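Eighty-nine Reasons? No, Just One Tray
7 February 2026

I have been reading robot learning papers long enough to have a reflex. When I see a success rate, I go looking for what was counted as a try. The Cledano preprint, which made the rounds in January, sent me looking for longer than usual.

The claim is easy to state. The Cledano authors train one policy on 849 demonstrations of simple tabletop moves, then fine-tune it on 50 demonstrations of a new task. They say the fine-tuned policy beats one trained from scratch on 242 demonstrations of that same task. Less data, better results, and the pretraining gets the credit. The project page calls this "transfer." A few people I respect have started calling it that too.

My complaint starts with the task. It is a marker and a tray. The marker is put on the tray, or it is taken off the tray, and the arm goes back to where it started. I run a small setup of my own with a teal tray and a red-capped marker, so I have stared at this problem from every angle the cameras give me.

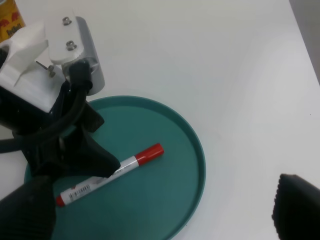 A marker is about the friendliest thing you can ask a two-finger gripper to pick up. It is long, so being off by a bit along the barrel costs you nothing. It is narrow, so the fingers can close on it from a sloppy starting position. The only thing you really have to get right is the angle, and if the angles in your test set look like the angles in your training set, a policy can get that right by remembering.

The paper does not say how the test angles were picked. It says the objects were placed "at varied positions." Varied by whom? Anyone who has reset a table a few hundred times knows what the hand does after lunch. It puts the thing back where it was. I have done it myself, and I only noticed when I plotted the starting positions and found a blob where I had expected a cloud.

Then there is the question of clutter. The authors make a lot of their "cluttered scenes," and I don't think the word is earned. Having other things on the table is a start. But if those things sit off to the side, away from the path of the arm, the policy never has to deal with them. It only has to ignore them, and ignoring something at the edge of the view is cheap.
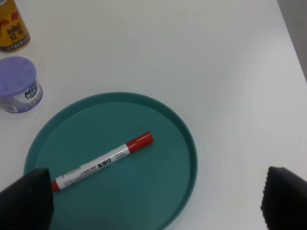

Wrist view: marker in the tray, can and purple-lidded container at the left.

I would call a scene cluttered when the other objects change what the arm must do. Stand a can next to the marker so that one finger has no room. Lay a second marker across the first. Neither is hard to set up, and neither appears in the Cledano test list, as far as I can find in the main text or the appendix.

The comparison between 50 and 242 demonstrations bothers me more. The baseline with 242 was trained with the same settings as the big model. Those settings were tuned on the big model. The Polat group ran into this with their own from-scratch baseline and had the decency to print both versions, tuned and untuned. Once the baseline got its own learning rate and its own stopping point, most of the gap went away. Some of it stayed. I would like to know how much of the Cledano gap would stay, and the paper gives me no way to tell.

I also want to know about the cameras. The policy gets a wrist view and a fixed view, and the ablation removes only the fixed one. Scores barely move. The authors read this as the policy being "robust to missing views." I read it as the policy not having used the fixed view much in the first place, maybe because the task never asked it to.

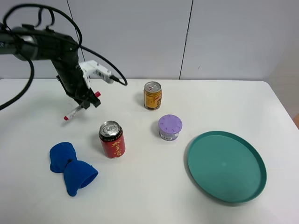

A fixed view should matter a great deal once the goal and the object are far apart, or once the wrist camera is looking at bare table. If you start every trial with the arm already hanging over the marker, the wrist camera will carry you through the grasp, and the rest is a short trip to a large round target. Start the arm somewhere less helpful and run the ablation again. That would be an afternoon of work.

The closest thing to a stress test is the set of seven unseen objects, and here I will give some credit. They were bought after training ended, and the paper lists each one with its own score. The scores are uneven, and the authors printed them anyway. The worst is a soft toy that folds when squeezed, which is a result I believe completely. I wish the whole paper had been written like that table.

Friends tell me I am being hard on a preprint. Maybe so. But the Nernska benchmark people are already talking about taking the tray task as one of their standard tests, and the Gomham workshop has a session planned around it. Once a task is standard, people stop asking if it was a good one. They ask for the number.

I don't doubt that pretraining helps. I have seen it help on my own table, by less than I hoped and more than I could explain away. What I doubt is that this experiment shows how much. For that I would want starting positions drawn by a script, a baseline tuned with equal care, and a few objects put where they get in the way. Until someone runs it, I am leaving the Cledano figure out of my slides.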